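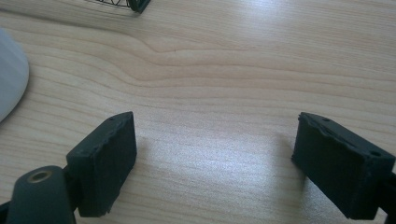
Pale veneer shows its faults under side light. At the Tuvside workshop, Li-hua Lu checks every desktop that way before finishing, looking along the grain for lifted seams and sanding marks. Straight grain is easy to match from one sheet to the next. A curved sweep near a knot is harder – she places it first and lays out the rest of the top from there.

Finish matters as much as the cut. Lu sands to 400 grit and applies 2 thin coats. A heavier film reflects more light, and the grain turns whitish under a desk lamp.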